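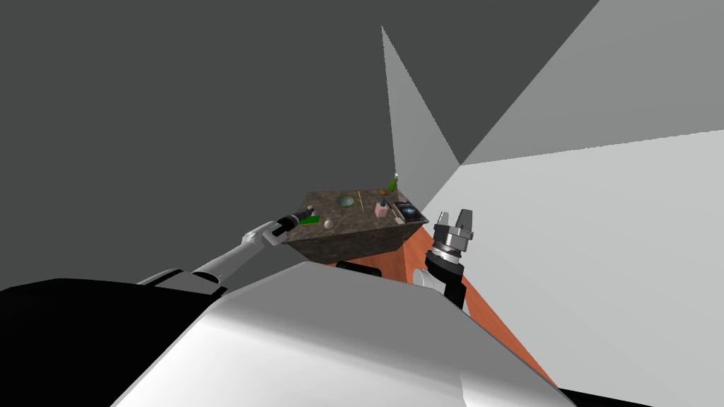 Slide 1. Good morning. I'm going to talk about choosing a gripper in simulation before buying one. We had two candidates, the Ivamport parallel gripper and the Smits, and one arm model to hang them on. The simulator is Mutley, our in-house build.

Slide 2. What we held constant. Same arms, same controller gains, same counter, same small household objects. Only the finger geometry and the closing force changed. Each gripper got 800 attempts. Start poses came from one seed list, so attempt 12 on one gripper is attempt 12 on the other.

(Pause. Someone usually asks about friction. We used the default values and did not tune them per object.)

Slide 3. Wrist camera view. This is the input the policy gets for the last part of the reach.

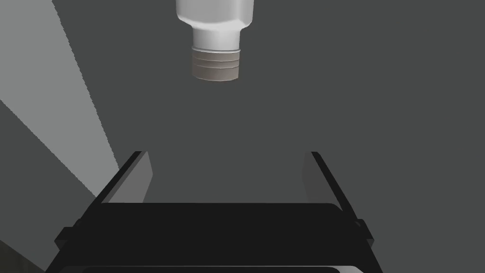

Bottles were the hard case. A neck is narrow and a body is wide, and the approach has to commit to one of them early. The maximum opening was set to 110 mm on both grippers - wide enough for every object in the Povine set, but it makes for a long close on a thin neck. If the first finger lands early, the bottle turns before the second one gets there.

Slide 4. Controller. Position control with a force limit was fine for boxes. For round objects we switched to slower closing and checked contact on both fingers before lifting. Go through the table by row, skip the last column.

Slide 5. Still open: soft pads, and the same seed list on real hardware. We have bench time booked in March. Take questions here and leave slide 4 up.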